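Open day at Haldale: a pepper, a plate and a lot of waiting

Wellitmont opened its Haldale test hall to visitors on 19/07/2024. The station that held people longest was the one running Hiketti, the firm's control software for handling produce.

The task is short. The arm picks up one green pepper and sets it on a square plate. Ashok Khurana, who runs the station, puts the current log at 769 attempts, 257 of them made since the fingers were changed. He would not give a success rate — the scoring rules are still being revised.

Long, slender peppers are awkward parts. The skin is glossy, the body curves, and the grasp point shifts from one to the next. The plate adds a second problem, as its raised corners limit the angles at which the open gripper can come down. 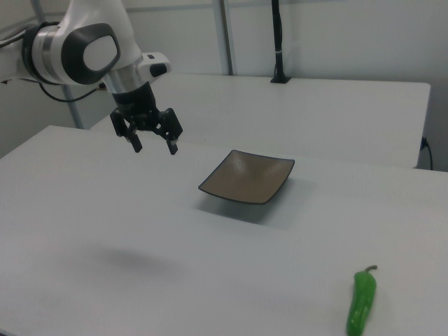 What comes next

A second station, Lungu, is due to start with a set of 38 produce items. It will use the same two-finger layout and a slower approach speed. Khurana expects to spend the first 2 weeks on calibration alone.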